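April 8, 2026

Dye bench, second madder run.

Carried on from the notes I left in December. Aim is still to get a repeatable brick red on the Hirkach wool without the brown cast we had on the first run. Gayan Weerakoon scoured the skeins yesterday and left them in the rinse tub overnight, so they were evenly wetted out when I got in.

Total weight of fibre, dry, 834 g. Split into two lots. Lot A is 459 g and gets alum at 12 per cent of weight of fibre with cream of tartar. Lot B is the remainder, alum only, same percentage. I wanted equal lots but the skeins are wound unevenly and I didn't feel like rewinding them.

Mordant bath brought up slowly on the small ring. Held at 90 degrees for an hour, lid on, turned the skeins every so often with the glass rod. Lot A pot ran a bit hot near the start and I pulled it off the ring until it settled. No felting that I can feel. Left both to cool in the pot.

Madder is the ground root from Prokham, the new bag. It's a finer grind than the old one and a slightly duller colour dry, more pinkish tan. Soaked it in tap water with a spoonful of chalk, poured off the first soak and kept it in a jar. The first soak came out yellow-brown, same as in December, and I think that's where our brown was coming from. Last time it all went in together.

Dye bath kept much cooler this time. The thermometer on the big pot reads high compared with the glass one, so I went by the glass one and ignored the dial. Gayan says the dial has been off ever since it was dropped in the sink. Needs replacing or at least a label on it.

Lot A went in first. Colour took quickly, orange for the first quarter hour and then moving to red. Lot B was slower and is still more orange than I'd like. Could be the tartar, could be that the bath was partly used up by then. Should have run them side by side in separate pots – noted for the third run.

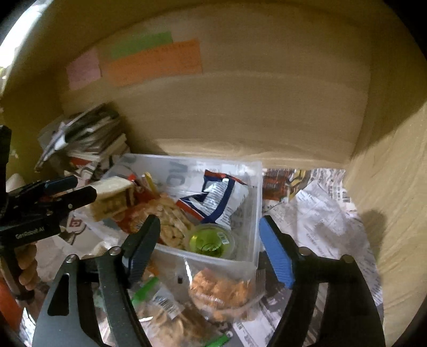 Rinsed lot A twice in cool water, second rinse nearly clear. Lot B needed four rinses and was still giving off a bit of pink. Both hung on the rack by the back window, out of direct sun. I'll judge the colour properly when they're dry, wet wool always looks a couple of shades deeper than it is.

Put a handful of cotton offcuts into the exhaust bath to see what was left. Pale salmon. Not much use on its own but it would do for lining samples, so I've kept them with the Amarasinghe swatches in the second drawer.

The yellow first soak is in the fridge in the workshop, marked DYE, do not drink. Might try it on silk.

To do:
Cut a swatch from each lot and tape it in here once dry.
Half of each swatch under card in the window for the lightfastness check.
Order more alum, the tub is down to the last scoop.
New thermometer.
Ask Gayan whether the rinse tub plug can be fixed, it leaks slowly and I had to top it up all afternoon.
Third run – both lots at once, separate pots, same weight of madder in each, and rewind the skeins first.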